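Tekthorpe Shelf Challenge

16th November – by Nataša Stan
Shares: 12 | Comments: 6

The Tekthorpe Shelf Challenge is a student robotics project and annual contest in which teams programme a pair of robot arms to handle shop goods on a small rack. It is run by the robotics club at Tekthorpe College and is open to second-year students and above. The contest grew out of a classroom exercise in picking and placing and has kept much of the plain character of that exercise. Goods are bought from ordinary shops, the work is done on tabletops, and the scoring is written on paper.

History

The exercise was first set by Remo Pagano, who taught the college's introductory course in automation. Students on the course had until then worked with wooden blocks and plastic cubes. Pagano replaced these with groceries after noticing that programmes which handled blocks well often failed on anything soft. The first list of goods had two entries, a bag of crisps and a bottle of fizzy drink, and both have stayed on the list ever since.

In its second year the exercise was moved out of the timetable and into the club, and teams from a neighbouring college at Jenlow were invited to take part. Jenlow entered a team of four and won. The Perić Cup, which is given to the team with the highest total, was first awarded on that occasion. It is named after the family who gave the club its first workshop.

A summer session was added later and takes place each August. It carries no prize and is used mostly for training new members.

Format

Each team has six weeks to prepare. The task sheet is handed out at the start of this period and does not change, although the layout of the goods on the day is not known in advance. A run lasts 12 minutes. Teams may reset the arms once during a run without losing points, and a second reset ends it.

The task has two parts. In the first, the team restocks the rack with packets and bottles. In the second, it tidies a rack that the judges have left in poor order, with packets overlapping or lying at an angle. The second part is worth more and is generally thought the harder of the two. Several teams in the early years scored nothing on it at all.

Both arms must be used. This rule was brought in after a Jenlow team completed the whole of the first part with one arm parked. A packet may be held by one arm while the other straightens its neighbour, and passing goods from arm to arm is allowed, although few teams try it.

Scoring

Points are given for each item left in its proper place. Points are taken away for items dropped, crushed or pushed through to the back. A packet that bursts ends the run. Judges may inspect any item by hand afterwards, and their decision on what counts as crushed is final – a point that has caused more argument than any other part of the rules.

The highest total so far is 2675, reached by a Tekthorpe team under the present scoring system. Totals from before the system was revised are not comparable and are listed separately in the club's records.

Technical aspects

Crisp packets are regarded as the most troublesome goods on the list. They are light, they change shape when gripped, and their shiny surface confuses cameras under strong lighting. Most teams grip a packet near one end, where the foil is flatter, and accept that the rest of it will sag. Bottles are heavier but keep their shape. The usual fault with bottles is knocking over the one behind.

Open wire shelving brings its own difficulties. A fingertip can catch in the mesh, and depth cameras give patchy readings where the wall shows through. Some teams deal with this by measuring the rack beforehand and ignoring camera readings of the shelf itself. Others use a camera near the gripper for the last part of the approach, when the view from further back is blocked by the arm.

Control software is written by the students. A shared set of routines called Grosum is kept by the club and covers starting up, stopping and basic arm movement. Teams may change it freely, but must hand in their changes after the contest so that later teams can use them. The handed-in code varies a good deal in quality and is not always commented.

Teaching use

Tekthorpe counts the project towards the practical mark for second-year students. Each student keeps a logbook, in which failed attempts are to be recorded as fully as successful ones. Marks are given for the logbook and for a short talk, and a team's place in the contest has no effect on them.

New members normally begin with a single packet on an otherwise clear shelf and move on to the full rack once they can repeat the task without help. Work on the rack is done in pairs, with one student at the computer and the other at the table. The student at the table is responsible for the stop button and for putting goods back between attempts.

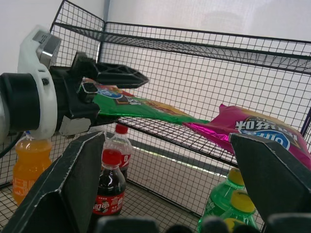
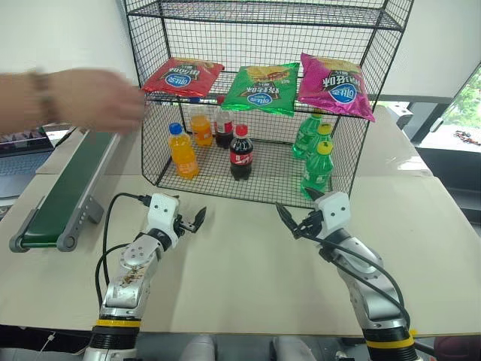

Crisp packets and bottled drinks on the wire rack, with robot arms at work.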